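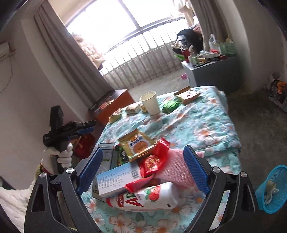 Figure 1. Packaged goods gathered between the finger pads of a hand-held gripper.

Vastora Household Clutter Set: Notice of Fault and Revised Data Card

Status: partially withdrawn
Revision date: 2023-07-13
Maintained by: Beltico Data Quality Office
Contact: Bouchra Belhaj

Summary

The Vastora set contains 1,000 episodes of household goods handled with paired hand-held grippers in furnished rooms. Following an internal review, 11 episodes have been withdrawn and a further 50 have been flagged. Users who downloaded the set before this revision are asked to replace the episode index. The video files of the remaining episodes are unchanged.

Nature of the fault

During playback on a two-arm cell at the Floredton site in March, the right arm continued to close after contact with a cardboard box and crushed it. The emergency stop was used. No person was inside the guarded area and no injury was recorded.

The inquiry, led by Othmane El Ouafi, traced the event to the jaw width channel. When one gripper was put down and picked up again within an episode, its encoder could restart from a false zero. All later width values for that gripper were then too small. A policy trained on those values learned to command a closed jaw where the operator had held it partly open.

The fault does not affect pose, timestamps or colour video. It was missed at intake by a check that compared each width value with the permitted range only. The false values were within range.

Scope

Episodes with a confirmed false zero are listed in withdrawn.csv. Episodes in which a gripper was put down but no offset could be confirmed are listed in flagged.csv and carry the field width_suspect = 1. Cluttered piles are the category of greatest concern, as rigid boxes, soft bags and bottles lie against one another and an error in jaw width may load several items at the same time.

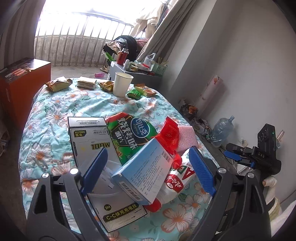 Kirsty McKinnon asked in response to the draft notice whether the flagged episodes should remain in the default split at all. In her view a laboratory that loads the set without reading the card will train on them regardless, and a warning field offers little protection to whoever is standing beside the arm. The point was accepted. From this revision the flagged episodes are held in a separate split and must be requested by name.

Corrective measures

The intake check now compares jaw width before and after every interval in which a gripper is at rest. Operators are required to close each gripper fully at the start of an episode and again whenever it is picked up. Playback at Floredton is restricted to reduced speed with a motor current limit set independently of the policy.

Known limitations

The revised check cannot detect an offset that develops gradually. Hanane Morsy is preparing a test based on finger pad positions in the video, which will be released separately.

Reporting

Suspected faults should be sent to the maintainer with the episode number, the index version and, where hardware was involved, the controller log.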